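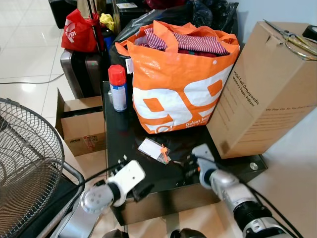 렌데트스테드, 양팔 로봇 ‘제켈’ 그리퍼 오작동 조사 결과 및 시정 조치 발표

- 왼팔 그리퍼 개방 명령 누락 확인, 부상자 없음
- 운용 중인 6대 전량 가동 중지 후 제어 소프트웨어 교체
- 벨우드 시험실 작업 기준 개정, 가위와 스프레이 캔은 당분간 작업 대상에서 제외

2020년 11월 18일, 벨우드 — 가정용 물품 정리 로봇을 개발하는 렌데트스테드(Rendetstead)는 벨우드(Belwood) 시험실에서 발생한 양팔 로봇 제켈(Zekel)의 그리퍼 오작동에 대한 조사를 마치고 원인과 시정 조치를 공개한다고 밝혔다. 사고로 다친 사람은 없으며, 파손된 물품은 스프레이 캔 하나와 그리퍼 손가락 부품이다.

사고 경위

오작동은 탁자 위 생활용품을 집어 옮기는 정리 시험 중에 일어났다. 이 시험은 실제 가정과 비슷하게 물건이 섞여 있는 조건에서 진행된다. 검은 유리 상판 탁자에 옷가지가 든 주황색과 흰색의 대형 장바구니, 빨간 뚜껑의 스프레이 캔, 카드나 라벨이 든 작은 투명 비닐 포장, 베개 제품명이 인쇄된 갈색 종이 상자, 금색 손잡이 가위 등을 두고 로봇의 두 팔이 양쪽에서 작업하는 방식이다.

사고 당시 제켈의 왼팔은 스프레이 캔을 집어 옮긴 뒤 내려놓는 동작을 수행하고 있었다. 로봇은 캔을 목표 위치에 내린 다음에도 그리퍼를 열지 않았고, 그 상태에서 쥐는 힘을 계속 높였다. 캔의 몸체가 눌려 찌그러지면서 내용물 일부가 분사됐다. 담당 운용자는 비상 정지 버튼을 눌렀으며, 오작동이 시작된 시점부터 두 팔이 완전히 멈출 때까지 걸린 시간은 8초였다. 시험실 인원은 곧바로 실외로 나갔고 환기를 마친 뒤 복귀했다.

회사는 같은 날 벨우드 시험실과 협력 시험장에서 운용하던 제켈 6대를 모두 멈췄다.

원인

조사는 렌데트스테드 안전기술팀과 외부 점검 업체 모하마디(Mohammadi)가 함께 맡았다. 조사팀은 제어 기록에 남은 파지 동작 769건을 검토했고, 이 가운데 42건에서 개방 명령이 늦게 전달된 흔적을 찾았다. 지연은 대부분 작업에 영향을 주지 않을 만큼 짧았으나, 사고가 난 동작에서는 명령이 아예 전달되지 않았다.

직접적인 원인은 양팔의 동작 순서를 조정하는 소프트웨어에 있었다. 오른팔이 새 경로를 계산하는 동안 왼팔에 보내는 명령은 대기열에 쌓인다. 대기열이 가득 차면 오래된 명령부터 삭제되는데, 삭제 대상에 그리퍼 개방 명령이 포함돼 있었다. 왼팔 제어기는 물체를 아직 들고 있다고 판단했고, 미끄럼을 막기 위한 힘 보정 기능이 이어서 작동했다.

조사팀은 힘의 상한값 설정도 문제로 지적했다. 당시 상한값은 무거운 종이 상자를 기준으로 정해져 있었고 물품 종류에 따라 바뀌지 않았다. 팔을 따라 지나가는 케이블과 커넥터도 점검했으나 단선이나 접촉 불량은 발견되지 않았다.

안전기술팀을 이끄는 가우라브 마투르(Gaurav Mathur)는 “개방 명령은 어떤 경우에도 버려져서는 안 되는 명령인데 일반 이동 명령과 같은 등급으로 처리되고 있었다”며 “설계 검토 단계에서 걸러냈어야 할 결함”이라고 말했다.

시정 조치

렌데트스테드는 다음 조치를 시행한다.

첫째, 그리퍼 개방 명령과 정지 명령을 별도 통신 경로로 분리한다. 두 명령은 대기열 상태와 관계없이 우선 처리된다.

둘째, 힘 보정 기능에 시간 제한을 둔다. 목표 위치에 도달한 뒤 정해진 시간 안에 그리퍼가 열리지 않으면 힘을 더 높이지 못하며, 두 팔이 함께 정지한다.

셋째, 물품별로 힘의 상한값을 따로 정한다. 분류되지 않은 물품에는 가장 낮은 값을 적용한다.

넷째, 압력 용기와 날이 있는 도구는 재검증이 끝날 때까지 로봇이 집는 대상에서 뺀다. 스프레이 캔과 가위가 여기에 해당한다. 정리 시험을 시작하기 전에 운용자가 해당 물품을 탁자에서 치우고 점검표에 서명해야 한다.

다섯째, 로봇 주변 바닥의 통로 기준을 새로 정한다. 이번 조사에서 사고와 직접 관련은 없었으나, 운용자가 비상 정지 버튼까지 이동하는 경로에 상자와 전선이 놓이는 경우가 있다는 의견이 나왔다. 앞으로 이 경로에는 물건을 둘 수 없다.

벨우드 시험실 운영 책임자 멜리나 카라만리디스(Melina Karamanlidis)는 “물건이 뒤섞인 환경에서 시험한다는 원칙은 유지하되 사람이 움직이는 공간은 따로 확보하겠다”며 “점검표에 서명이 없으면 로봇 전원을 넣지 않는다”고 설명했다.

재가동 일정

수정된 소프트웨어는 현재 팔을 고정한 상태에서 시험하고 있다. 모하마디의 확인을 거쳐 11월 말 벨우드 시험실의 제켈 1대를 먼저 재가동하고, 나머지 5대는 그 결과를 검토한 뒤 순서대로 가동할 예정이다. 검토 과정에서 개방 명령 지연이 다시 확인되면 일정은 미뤄진다.

협력 시험장에는 시정 조치 내용과 개정된 작업 기준을 서면으로 전달했다. 협력 시험장이 자체적으로 소프트웨어를 이전 판으로 되돌려 사용하는 것은 허용되지 않는다. 보관 중인 제켈은 주 전원을 분리하고 그리퍼를 연 상태로 두어야 한다.

에산 마잔다라니(Ehsan Mazandarani) 렌데트스테드 대표는 “시험에 참여한 직원과 협력사에 우려를 끼친 점을 사과드린다”며 “재가동 이후의 점검 결과도 같은 방식으로 공개하겠다”고 밝혔다.

문의
렌데트스테드 홍보팀 나자닌 악바리(Nazanin Akbari)
협력 시험장 기술 지원 담당 파르하드 에브라히미(Farhad Ebrahimi)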